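The Small Ferry at Gonine

By the time I came down to the landing in Gonine it was six in the morning and the ferry was already on the other side. I had been told that this happens to every visitor. The boat crosses when the pilot thinks there are enough people, and he looks at the bank and not at the clock. I sat on my bag and waited, and after a while a woman with two buckets of plums sat down near me and offered me one without saying anything.

Gonine lies on the west bank of a slow brown river, and Trirnov lies on the east bank. Between them there is only water, 256 meters of it when the level is normal. The next bridge is at Fogh, 21 kilometers to the south, and the road to it is bad in winter. For this reason the ferry has stayed when many others on the river have closed. Children use it to go to the school in Trirnov, and people from Trirnov use it to come to the bakery, which is better on the Gonine side. On this point both towns agree.

I grew up in another country, also near a river, and I have a weakness for boats of this kind. They are too small to be famous and too slow to be practical. In my childhood the crossing was the only time of the day when my father did not speak about work. I think I wanted to see if a ferry still has this effect on people.

The present boat was put into service when the old one, made of wood, began to take in more water than the pump could give back. It was built at the yard in Akex and it has a flat deck, a low cabin and benches along both sides. It carries two cars, or one car and a tractor if the tractor is small. The older passengers still complain about it. They say the wooden boat was quieter and that one could smell the tar in summer. Inside the cabin there is a wheel, a kettle, a radio for the weather and a shelf with lost gloves. 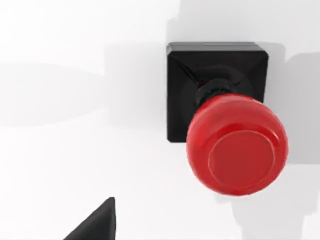 The fare is paid in coins, into a tin box which is fixed to the rail. There is no ticket. If you have no coins you pay on the way back, and if you do not come back, then the pilot remembers you until you do. I asked him if many people cheat and he seemed a little offended by the question. Some of them forget, he said, and this is a different thing.

On the first crossing we were nine passengers and a goat. The current is stronger than it seems from the bank, so the boat first goes up the river, at an angle, and then lets itself be carried down to the landing. It takes about 5 minutes. During this time everybody faces the same direction, toward the side where they are going, and the talk becomes softer in the middle. I noticed it again on each of my later trips. Close to the bank people discuss prices and knees, and in the middle they look at the water.

In spring, when the snow melts in the hills, the river can rise by more than a meter in one night. Then the boat stays tied up, and the two towns become strangers for a week or so. Letters go around by Fogh. A couple who live on different banks told me that they have used these weeks for all their serious quarrels, by telephone, and that they are always friends again when the crossing opens.

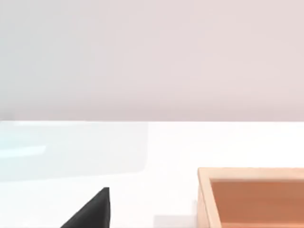
There has been talk of a bridge for as long as anyone remembers. A plan was drawn, and a new one after it, and the place for the eastern end was marked with iron posts, which are now used for drying nets. Most of the people I asked would like to have the bridge, at least for the ambulance and for the winter mornings. But they said it in the way one says that one should eat less sugar. The baker was the only one who was clearly against it. She believes that her customers from Trirnov would then drive on to the supermarket in Fogh.

I stayed until the end of May, longer than I had planned. On my last evening I crossed over and back again without getting off, and the pilot took my coins for one trip only. The plum woman was on board too, with her buckets empty, and she moved a little to make room for me on the bench.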